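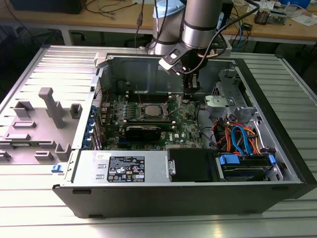

Dell tower, side panel off

On 3 October 2018, Kaan Yazıcı wrote:
> Is anyone driving to the Nambridge swap meet? I've got 2 boxes
> of old radio magazines to get rid of.

Hi Kaan! I'm going, and I've got room in the trunk (the back seat belongs to the dog). I'm coming through Cormont, so I can grab the boxes on the way.
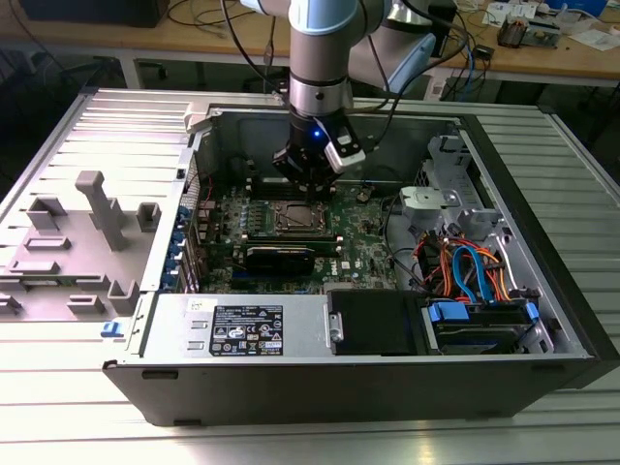
Tables were $5 last March, but check with the hall. Are any of the magazines from before 1970? I'd happily buy those off you before we even get there!

Gape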